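Incidencia: cargador de pared que deja de cargar y mantel de terciopelo marcado en la mesa redonda
Ubicación: Rindthorpe, sala pequeña
Abierta por: Ileana Bratu
Asignada a: Despina Neagu
Fecha de apertura: 11/6/23
Estado: resuelta en parte

Descripción inicial (Ileana)

Desde la semana pasada, uno de los cargadores blancos que dejamos en la mesa redonda no carga los teléfonos. Se enchufa, el teléfono avisa de que está conectado y al rato deja de cargar. Lo he visto con mi teléfono y con la tableta de recepción. El mantel granate también tiene zonas aplastadas y un cerco que no sale con el cepillo. Pido que se mire todo junto porque las dos cosas están en la misma mesa y hay que despejarla igual.

Primera respuesta (Despina)

Recibido. Antes de pasar necesito saber tres cosas: si el enchufe de la pared funciona con otro aparato, qué cable se usa y con qué se ha intentado limpiar el mantel. No echéis más agua, por favor. El terciopelo se queda marcado si se frota mojado.

Respuesta (Ileana)

El enchufe va bien, la lámpara funciona en él. El cable es el blanco de Volitz, el largo. En el mantel solo he usado un paño húmedo y luego el cepillo de la ropa. El cerco sigue igual, quizá un poco más claro por el borde.

Comprobaciones en la sala (Despina)

He probado los cargadores por separado, cada uno con dos cables, en el mismo enchufe y con el mismo teléfono al 50 %. El primero carga con los dos cables. El segundo empieza y se corta a los 6 minutos, también con los dos. Queda descartado el cable. He limpiado el puerto con un palillo seco y aire, ha salido pelusa de color granate y lo he vuelto a probar: mismo corte. Lo doy por averiado.
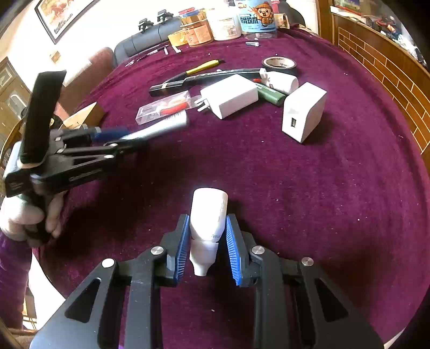

El mantel es el origen de la pelusa y conviene cambiar la costumbre de dejar las cosas encima sin nada debajo. Suelta pelo, sobre todo por donde se ha cepillado en seco, y ese pelo acaba en los puertos. Los cargadores blancos están apoyados directamente en la tela, uno tumbado con las clavijas hacia la caja de plástico transparente y el otro con el puerto USB al aire. El botecito blanco también va sobre el terciopelo, tumbado, y de ahí puede venir algún cerco si el tapón no cierra bien. No lo puedo asegurar, así que lo dejo como sospecha.

Medidas aplicadas

Cargador averiado retirado y metido en la bolsa de reciclaje eléctrico. Pedido uno de repuesto a Quezada, referencia interna 700.
Botes guardados de pie, con el tapón apretado.
Mantel tratado con vapor a distancia, sin apoyar la plancha, y cepillado a favor del pelo cuando ya estaba seco. Las zonas aplastadas se han levantado casi del todo. El cerco se nota menos – con luz de lado todavía se ve.

Pendiente

Llevar el mantel a Tiltlow para limpieza en seco si Ileana lo autoriza.
Poner una bandeja lisa para cargadores y cables.

Respuesta (Ileana)

Autorizado lo de Tiltlow. La bandeja la pongo yo, tengo una en el armario del pasillo. Dejad la incidencia abierta hasta que vuelva el mantel.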